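Consumer Claims and How to Read Them
Handout 4: Standby power, "smart" savings and the remote on the table

Read before the seminar. Bring last week's bill exercise with you, finished or not.

What the topic is

Most of you will have been told at some point that your television, your set-top box and whatever else answers to a remote control are eating money while you sleep. The advice that follows is always the same: switch it off at the wall. I have no quarrel with switching things off at the wall. My quarrel is with the figures that get attached to it, which are often old, often borrowed, and now and then made up by somebody with a plug adaptor to sell.

A device on standby does use electricity. It has to keep a small part of itself awake to notice the signal from the handset. The question for this course is how much, for whom, and who is telling you.
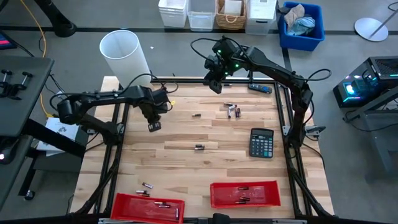 1. The arithmetic

Power is measured in watts. Energy, the thing you pay for, is power multiplied by time. A kilowatt-hour is a thousand watts used for one hour, and your supplier charges you for each of them. To turn a standby figure into a yearly one, multiply the watts by the hours spent on standby in a year, then divide by a thousand. Multiply that by your own unit price and you have a cost.

There is very little to go wrong in this sum, so when a leaflet gives only the final amount in pounds, be suspicious. Work backwards. Ask what wattage they must have used to get there, and whether any device you own draws that much.

Common faults to look for:

Hours in use counted as hours on standby.
The wattage of the set when switched on, used for the whole year.
A "typical home" with more equipment in it than any home you have been inside.
A saving given for a lifetime, set beside a price given for today.

2. The Gemer leaflet

The Gemer plug adaptor is sold with a leaflet that came through a lot of letterboxes in March. It says households "waste up to 1,930 units a year on idle devices". Note "up to". A claim of this form is true if a single household managed it, and it remains true if every other household wasted nothing.

Now work backwards. A year has 8,760 hours. To get through 1,930 kilowatt-hours in that time you need a steady draw of 220 watts, day and night. At 2 watts a device, that means 110 devices, all on standby, all year. I would like to see that living room.

The leaflet gives its source as "independent trials at Folley". No report is named and no page. I wrote to ask and was sent the leaflet again.

3. The Leite survey

Leite looks better at first. It has a table, a method section and a figure of 1,483 replies, which sounds like a decent number until you read how they were gathered. The form was on a website for people who already owned an energy monitor. Such people are unlikely to be a fair picture of everyone else. They may be more careful than most, or they may have bought the monitor after a nasty bill. Either way, we can't tell, and the survey doesn't try.

The other trouble is that 40 of the replies were then picked for "detailed measurement". We aren't told how. All the striking numbers in the summary come from these 40, while the large figure stays at the top of the page doing the work of looking impressive. Watch for this in your own reading. The sample that gets advertised and the sample that gets used are often two different things.

4. Old numbers that won't die

Standby draw has fallen a good deal over the years. Older sets could be greedy, and the warnings written in their day were fair enough. The warnings have been copied ever since without the measurements being done again. If an article has no date on its figures, treat them as old.

Networked equipment muddies this. A box that stays connected so it can update itself or wake quickly may draw more than a plain set waiting for its handset. Jirnon, whose buying guide is on the reading list, puts both kinds under one heading and gives a single average for the lot. I have left the guide on the list so that you can see how little that average tells you about either.

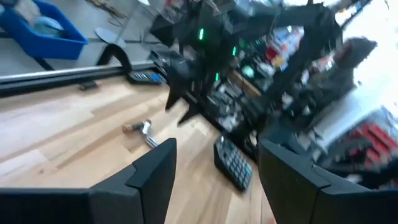 Does the remote control itself add to the electricity bill?

Only if you recharge its batteries from the mains, and then by a tiny amount. An ordinary handset runs on its own batteries. The standby cost comes from the device that is waiting for its signal.

5. For the seminar

Find one printed or online claim about standby power. Write down the figure, the unit, the source given and the wattage it implies. If the claim uses "up to", rewrite it so that it says something that could be shown to be false.

Then measure or look up one device at home and do the sum in section 1 with your own unit price. Show the working. Answers in pounds alone will be handed back.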